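Foro Bunier > Casa y reparaciones > Fontanería

Cisterna que pierde agua por la noche: ¿cambio solo la junta o todo el mecanismo?
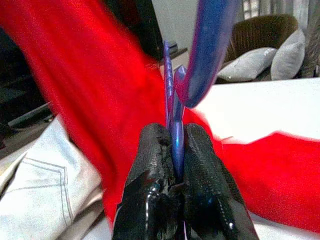 Publicado por Elie Darwish en octubre · 898 visitas · Mensajes: 182

Buenas. Tengo una cisterna Ocampo de doble pulsador, de las bajas, que vino con el piso. Desde hace un par de semanas se oye rellenar sola de madrugada, unos segundos, y se para. De día no lo noto tanto, será por el ruido de la calle.

He echado colorante en el depósito y al rato había color en la taza, así que la fuga es por la descarga y no por el rebosadero. La junta de abajo está blanda y con un reborde marcado. En la ferretería me piden 20 euros por el mecanismo completo y la junta suelta no la tienen, habría que encargarla. ¿Vosotros qué haríais?

---

tornillo_pasante escribió:

La junta. Si está blanda y marcada ya tienes al culpable. Sacas el cuerpo de la descarga con un cuarto de vuelta, le quitas la goma vieja, limpias la cal del asiento con vinagre y pones la nueva. No hay que desmontar la cisterna. Llévate la vieja a la tienda, que hay medidas que se parecen mucho y luego no cierran.

---

Ans Vandenberghe escribió:

No estoy de acuerdo. Si el mecanismo es el original y la goma está así, el flotador y las varillas tendrán los mismos años. Yo cambié solo la junta en la mía, me duró hasta el verano y acabé comprando el Wustix completo. Pagué dos veces y desmonté dos veces.

---

tornillo_pasante escribió:

Depende del agua de cada zona. En casa de mis padres llevan la segunda goma y el resto sigue igual. Tirar un mecanismo entero por una arandela me parece un gasto tonto.

---

Ans Vandenberghe escribió:

Son 20 euros. Tampoco es una caldera.

---

mari_lavadero escribió:

Antes de comprar nada, mira el asiento pasando el dedo. Si notas una muesca en el plástico, la junta nueva va a perder igual. En ese caso sí toca cambiarlo todo, incluida la base, y para eso hay que separar el depósito de la taza. Cierra la llave de escuadra y comprueba que cierra de verdad, que las viejas se quedan a medias.

---

Elie Darwish escribió:

Gracias a los tres. He pasado el dedo y el asiento parece liso, solo tiene cal. La llave de escuadra gotea un poco al cerrarla, eso no lo sabía. ¿Se arregla apretando la tuerca de detrás de la maneta o es mejor cambiarla?

---

tornillo_pasante escribió:

Aprieta un octavo de vuelta y mira. Si sigue, cámbiala, pero con la general cerrada. Las Briltex de media pulgada van bien.

---

Ans Vandenberghe escribió:

En la llave sí coincidimos. Y pon teflón nuevo, no aproveches el que haya.

---

Elie Darwish escribió:

He encargado la junta, llega en unos días. Mientras tanto cierro la llave por la noche y pongo un cubo debajo. Cuando la monte escribo aquí cómo ha quedado.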